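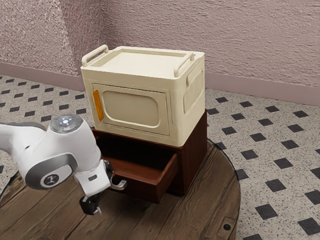 Nélida Palma reckons the hardest part of running a simulated cell is remembering that it needs looking after at all. "You can't hear a bearing going," she told me when I said I was writing this ad, "so you forget there's a joint there until the drawer won't open." She asked me to put that near the top, so there it is.

Right, the job. I'm after one person to help me look after the Pullside cell. Pullside is our drawer-pulling setup at Dovanska, one arm working on a small cabinet, and it lives entirely in simulation. It's a proper cell all the same (I will argue with anyone on this) and it gets out of order like any other. Handles drift from where they should be, the gripper closes on nothing, a drawer gets a mind of its own and slides about before the arm has gone near it. For the past year I've been doing the mending on my own, in between other things, and the other things are winning.

## What you'd be doing

Mostly setting up and putting right. A normal morning starts with the overnight log, which covers 300 pulls. You go through the ones that failed and work out whether the arm missed, the fingers slipped or the drawer itself was to blame. Quite often it's the drawer. The runners have friction settings that I tuned by hand, badly, in November, and I'd love somebody to do them again with a clear head.

Then there's the arm. Its home position gets checked before every batch, and the finger gap gets checked after any change to a handle, even a tiny one. Curved handles are a pain! The collision shape is a rough version of the one you see, so the fingers can look as if they've got a lovely grip while the physics thinks they're hanging in the air. You'd be redrawing a fair few of those.

We also swap what's standing on top of the cabinet. It shouldn't make any difference to a drawer, but it does if someone has given a box the weight of a small car. (Me. I did that. The cabinet sank into the table and I lost a whole afternoon to it.) At the moment there are some 169 objects in the cupboard, as we call the folder, and every one wants its weight and its resting height looked at.

The batches are started and stopped by a scheduler called Bravis, and it's old and a bit moody. If you've ever nursed a script that somebody else wrote and then left behind, you'll get on with it fine.

## Who I'd like to hear from

You don't need a degree and you don't need to have done this exact thing. I came to it from mending washing machines, and I still think that's decent training. What I do need is somebody who can change one setting, run it again and write down what happened before touching the next one. A bit of Python helps. So does having set up a real arm, though if you've only ever worked on simulated ones I won't hold it against you.

Please be all right with writing notes. Ours are patchy and I'd like them to get better.

## The practical bits

- 5 mornings a week to begin with, and we can talk about more
- Work from home if you like, with 2 visits to us in the first month
- We lend you a computer that can cope
- You'd report to me, and Nélida covers when I'm off

## How to apply

Write to the Pullside inbox by 30 July 2025. Skip the formal letter. Tell me about a machine you kept going, what was wrong with it, what you tried first and how you found the real fault. A page is plenty. If I like the sound of it I'll send you a broken drawer file and we'll have a call while you poke at it, and you're welcome to ask me anything you want while you do. I don't mind if it's still stuck by the end.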